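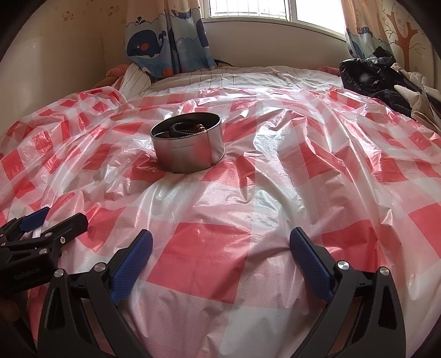
Stop selling me firmness by the number

I bought a bed in February. Took me 3 weeks, 9 shops if you count the websites, and I'd still have trouble telling you what a "medium firm 6.5" is. Nobody in any of the shops could either. They all said the same thing. Lie on it. OK, but if lying on it is the answer then what's the number for?

My complaint, as short as I can make it. There is no agreed scale. Prerusley grades its beds 1 to 5. Ulletti goes to 10. Ansari doesn't use numbers at all, they have "cloud," "balance" and "support," and balance was harder than support when I lay on them one after the other. Went back and checked the tags. Yep. Asked the guy on the floor and he said support was a different kind of firm. A deeper firm. I wrote that down in the car.

Shoes have sizes. Not perfect sizes, everybody knows one maker runs small, but a 9 is never going to be a 12. With mattresses it can be. A 5 at one place is rock hard, top of the range, and a 5 at the next one swallows you to the elbows. So people order off a web page, because the trial period makes it feel safe, and then it's the wrong bed and back it goes. And where do you think the cost of that goes. Into the next guy's mattress.

The trial period is its own racket. I'm not against it. I used it. But read the terms. Mine was with Iltport and you had to keep the thing 29 nights before you were even allowed to say you didn't like it. Their argument is that your body needs to adjust. Maybe, some. My body had adjusted to a sagging spring mattress for 12 years and that didn't make it a good mattress. By night 29 you've stopped noticing, you've thrown out the box, the bag is long gone, and you've got a bad hip you're blaming on the stairs. I think they know that perfectly well.

Then body weight. This is the part that gets me. Every foam bed and every spring bed feels different depending on who is on it, that's just how pushing on stuff works. My wife is a small person. I am not. Same bed, same night, she says it's like a floor and I'm down in a ditch. One number can't cover both of us. A couple of makers do put a weight chart on the site, way down past the reviews, after the pillow offers. Why isn't it on the label? It would fit on the label.

What I'd want isn't complicated. Put a known weight on a known size of plate, in the middle of the bed, and print how far it sinks. Do it again with a heavier weight. Two numbers, in inches. Then do both again after the thing has been rolled on for a few years' worth of use in a machine, which I'm told the factories allready do for their own purposes. Print those next to the first two. Done. You could still call it cloud if you wanted to.

People in the trade don't like this idea. I put a shorter version of it up on the neighborhood page and got more replies then I ever have about anything, including the one about the stop sign.
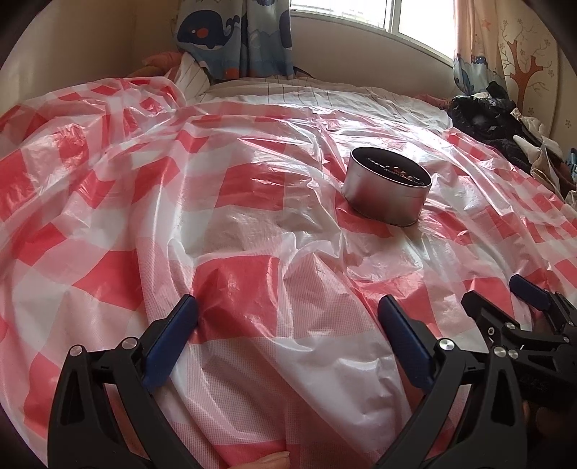

Arsalan Yousafzai wrote back that inches of sink wouldn't help anyone, that two beds can drop the same distance and feel nothing alike, one slow and one bouncy, and that shoppers would end up comparing a figure that means even less than the one they've got. He also said a good salesperson asks how you sleep before mentioning firmness at all, and that if mine didn't I was in the wrong store.

Fair. The slow versus bouncy thing is real, I hadn't thought about it enough. Latex and memory foam, totally different animals. So add a third figure, how long it takes to come back up. Still fits on the label. But the second half I don't buy. Nine places and I was asked how I sleep at two of them. On my side, since it matters. Both times I was then walked to whatever was on the end of the aisle with the big tag.

Normunds Lepik took the other side and said forget labels, just buy the cheapest spring bed plus a good topper, and swap the topper when it dies. I have some sympathy. It's almost what we did in the end. You can send a topper back without two men and a van. But toppers have the same problem, they come in "soft" and "plush" and I defy anybody to tell me which is which.

Anyway. Till somebody prints a real figure, take the heavier person in the house to the store with you, and the lighter one too. Stay on each bed longer than is polite. Shoes off, coat off, on the side you sleep on. Ignore the tag till after. And get the weight limit in writing, ours came up in the small print and the guy had never heard of it.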